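A morning at the Kuline open day

I had been told twice that I ought to see the Kuline showrooms, once by my sister-in-law and once by a leaflet, so in June I gave up a morning and went. Kuline fits out small kitchens, utility rooms and the sort of corner where people put a kettle and call it a coffee station. The open day was meant to show how it is all done. I came away with a tote bag and a number of doubts.

Doors opened at ten. Coffee was by Wukar, who had a stand in the entrance and made a decent cup, and there was a table of hinges and drawer runners from Lasex that I liked more than I expected. You could pull the drawers in and out as hard as you wanted. A man next to me did this for a good while with no sign of intending to buy one.

The tour itself was led by Gaspard Hamel, who designs the room sets. He is a pleasant guide and knows his materials, but he has the habit of calling everything "honest". The wall panels were honest. So was the worktop. I asked him what a dishonest worktop would look like and he laughed and moved us along to the next bay.

There were 14 of us in the group, too many for the smaller bays, and we had to take turns going in. The one I spent longest in was the Reddy range, which is new this year and which the leaflet makes a great deal of. The idea is a plain counter along the wall, no cupboards over it, and a few small metal shelves fixed to the panelling to hold what you need every day.

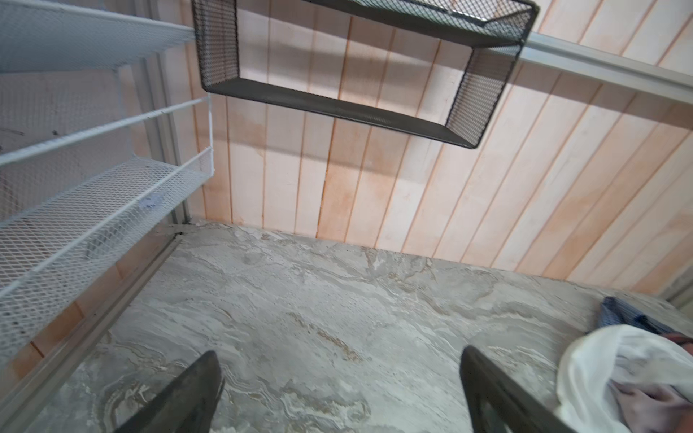 My trouble with this is the usual trouble with open shelving. It is lovely until you own things. A mesh shelf will let crumbs and dust straight through, and anything with a narrow foot, an egg cup say, is going to wobble on it. Hamel's answer was that you "edit" what you keep out. I have a family of six and we don't edit, we run out of mugs.

The vertical boards are a nice enough idea and the pinkish colour is warmer than the white I have at home. I wondered about the grooves, though. Behind a counter where people cook, grooves collect grease, and somebody has to go down each one with a cloth. I was told the finish is wipeable. Wipeable and easy to wipe are different claims, and I could only get them to make the first. As for the stone look of the counter, I can see why they chose it, with all those tan and grey veins. I would guess it hides tea stains well, and I said so, and was told that this was "not the main selling point". It would be mine.

After that we went through to the workshop, where Sylvain Tessier showed us how the shelves are fixed. He was the best part of the morning. He said straight out that most of the complaints they get are about shelves put up by customers into panelling with nothing solid behind it, and that three screws in the wrong place are worse than one in the right place. He wouldn't say what weight a shelf would take until he had asked what sort of wall it was going on. I wish he had written the leaflet.

Prices were harder to come by. There were none on display, and the woman at the desk offered me a home visit before she would name a figure. I declined. She did say that delivery is more than three months at present, news I would have put somewhere nearer the front door.

Would I go again? Possibly, for the drawers and for Tessier. Parking is free but the turning is badly signed, so go past the garden centre and take the second left. The open day finishes at one and they start putting the chairs away a good bit before that.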